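采集记录 / 杂物筐到分层箱 / 二月
记录：崔光明（Guangming Cui）
项目：Jendedell 抓放数据，Skestham 实验间

上午 9:20 开机，回零正常。夹爪开合各走一遍，力阈值沿用上次的设置，没有动。固定视角和高位视角时间戳对过，偏差在允许范围内。遥操作端由 Yu 那边新发的版本，菜单改成英文，功能没变，脚踏开关的延时比旧版短，第一条录得偏急，已作废。

任务定义照旧：从金属网筐里取一件，放进旁边的方箱，箱口是圆孔。指令文本分三种写法，按孔口颜色区分（红、蓝、黄），每条演示只做一件。布类单独成一组，指令写“把布掀到一边”或“取出布”，不和投放混在一条里。

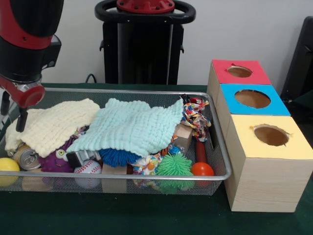
杂物筐与三色箱，固定视角。

本日计划 36 条，按布的位置分批。布盖住物体的情况是这一批的重点，上一版策略在无遮挡时够用，一旦有织物压在上面，夹爪经常去夹布的褶皱，把下面的东西一起带起来，或者空夹。Brudambridge 那边的反馈也是同一个现象。所以本批要求操作者在布和目标之间做出明确选择：要么先掀布，要么从露出的一侧进。两种都算合格，但一条里不允许中途改主意。改了就按失败标，片段保留，不删。

失败标签沿用旧表：
F1 空夹
F2 夹到非目标物
F3 夹起后掉落
F4 到箱口对不准
F5 操作者中止

F2 下面加一个子项 F2c，专指夹到织物。表已经更新在共享目录，旧数据里的 F2 暂时不回填。

进爪姿态统一用竖直向下，手腕转角不限。带刺的软胶球对转角不敏感，怎么夹都行，但夹太深时刺会卡在指面上，松开后球不落。处理办法是在孔口上方多停半拍再开，开到底，不要半开。棒球的问题相反，表面滑，指尖夹在赤道以上会往下挤出去，必须再下探一点。木块靠着筐边时最难，指头没有空间，先把它往里推，再夹。推的动作算在同一条里，不另外切。
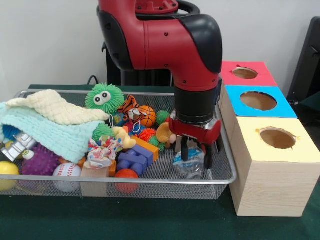

透明袋类物体维持原来的规定，可以作为目标，也可以作为干扰物，但指令里一律写“塑料袋”，不写里面装的是什么。深度图对透明材料基本不可用，点云里常常是一个洞，训练时这一路要不要遮掉还没定。我的意见是先不遮，等有对照结果再说。腕部彩色图对袋子的褶皱反光敏感，曝光锁定，不开自动。

11:05 停机换布局。每换一次布局，流程如下：
1. 机械臂退到待机位，急停按下。
2. 筐内物体倒出重新撒，不按颜色摆，不摆整齐。
3. 布最后放，随手扔，不抚平。
4. 拍一张布局图，编号写进表头。
5. 松急停，回零，空走一遍再录。

第 2 条再强调一次。前两轮有人习惯把球放在前沿，方便夹，结果策略学到往前沿走。检查的时候看热力图很明显，抓取点在前沿堆成一条。撒完以后只允许捡回掉到筐外的东西，其他不动。

箱子的位置也要记。固定视角下箱子在筐的右侧，三个方箱错开，各自有开孔。箱体底部贴了定位胶带，换布局时不挪；要挪就整组挪，并且重新标定孔心。孔心标定用探针碰孔沿三点，取圆心，误差超过 3 毫米重做。红色那个孔在相机里透视压得最扁，自动检测容易把它拟合偏，手工复核。
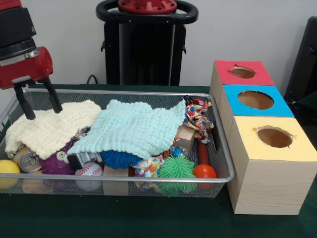 下午的条目以浅色织物为主。华夫格纹理比平纹好夹，指面能咬住凸起，一次成功的多。但布一旦被拉起就会带动邻近物体，录像里看到目标位置在变，标注目标框的时候要逐段更新，不能只标首帧。标注那边来问过能不能只标首尾，回复是不能。

速度方面，操作者熟了以后越做越快，末端速度峰值上去了，图像里有拖影。限速改到上限的一半以后好转。代价是单条时长变长，一条原来 29 秒左右以内能完成的，现在要超。接受。宁可条数少。

14:40 夹爪右指有一次不到位，重启控制器恢复，日志里是通讯超时。前后各一条标为可疑，回放检查以后再决定用不用。线缆走向看了一遍，没有受力的地方，接头重新插紧。如果再出现就换线，备件在柜子第二层。

放置阶段有个细节。物体过孔时若碰到孔沿，操作者容易往下压。不要压。箱面受力以后会位移，标定就废了。正确做法是抬起来，调中心，再放。抬起再放的片段要保留，这类修正动作对策略有用，比一次到位的更缺。长条和软质的东西（绳结玩具、布质玩具）允许先放一端，松手后推入，推入时夹爪闭合。

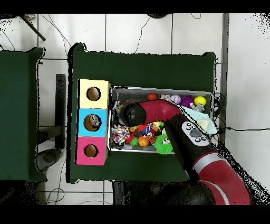 高位视角今天重新对了外参。用标定板取 5 个位姿，重投影误差比上次小，参数文件已替换，旧文件改名留底。这一路的画面方向和固定视角相反，左右是反的，写空间指令（“左边的球”“靠右的布”）时以哪一路为准，之前没有写进规范，几个人写法不一致。现在定：一律以固定视角为准。此前带左右字样的指令全部重新过一遍，拿不准的改成用颜色或类别描述。

数据检查按老办法抽查，每批首尾各看一条，中间随机。重点看三件事：夹爪状态和画面是否同步；停顿段有没有切干净；指令和实际动作是否对得上。最后一项出错最多，原因是指令先生成、人后操作，操作者顺手拿了旁边的。遇到这种情况不作废，改指令，标 R。

磁盘余量够这一批用，写满之前先传 Jendedell 的服务器，校验和通过再清本地。上传不要和采集同时跑，上次丢帧就是这么来的。

待办：
- F2c 的判定写一段说明，附正反例片段，发给标注组。
- 14:40 前后两条回放。
- 向 Yu 要脚踏延时的具体数值，写进元数据。
- 指面胶皮磨损，左指比右指重，下一轮前更换，换完重做开合标定。
- 红孔手工复核的结果补进表里。
- 深度遮或不遮，训练组跑对照，结果出来再改采集规范。

16:50 退待机位，关控制器，急停按下，钥匙归位。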